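Review: Flondari Tabletop Practice Guide, fourth printing, with checklist cards

The Flondari guide is a spiral-bound manual of good practice for two-arm tabletop work. It covers bench layout, item handling, cable routing and logging. We used it at the Tremley bench from December on, for 466 sessions, mostly sorting and placing household dishes. The checklist cards come in the same box.

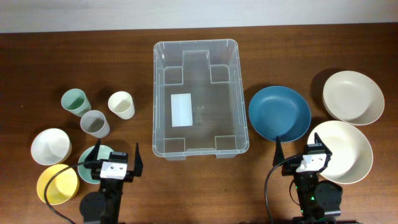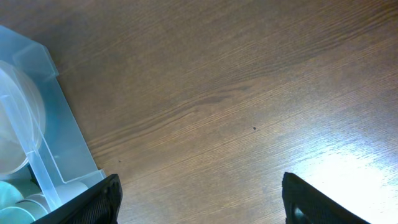 *Tremley bench, dish work. First: head view. Second: wrist view.*

**Layout rules.** The strongest chapter. The guide asks for one container as the reference object, placed first, with all other items positioned relative to it. Bowls and cups may be grouped, but each group must be reachable by at least one arm without crossing the other. The rule is short and can be checked from the head view before a run. Operators learned it in one shift.

**Cables.** Section 4 requires that no cable cross the working area between the grippers and the items. Slack is to be tied back along the arm. The wording is too loose. "Working area" is defined once, in a footnote, and the definition leaves out the table edge nearest the operator. In the head view above, the left arm's cable runs over the table in front of the yellow bowl. Two of our reviewers passed that layout and one failed it, all using the same card.

**Clear plastic.** The guide gives this half a page, and it needs more. Translucent walls let the wood grain show through, and the edges are often the only part with good contrast. The advice given is to mark the rim with tape. That's acceptable for a bin but not for small round items stored close together, where outlines overlap in the wrist view. The older Mühlbauer handbook has a full table on this subject and we kept it on the shelf.

**Lighting.** Glare is treated as a pass/fail item: any washed-out patch in the wrist view fails. We found this too strict on a wood tabletop. A patch well away from the items did not affect our results, and we now log it as a note.

**Cards.** There are 9, printed on both sides. The print is legible at arm's length. Card 7 repeats a step from card 3 with different wording, and Flondari should correct this.

**Logging.** The log sheet has one line per item moved. Over 1,297 lines we left the "surface condition" column blank most of the time. It should be one entry per session.

**Comparison.** The Stistville rules are free and shorter, but say nothing on two-arm clearance. Benches with a single arm can use those and save the money.

**Rating:** 4 out of 5. Buy it for the layout chapter. Write your own cable rule and keep a second source for clear containers.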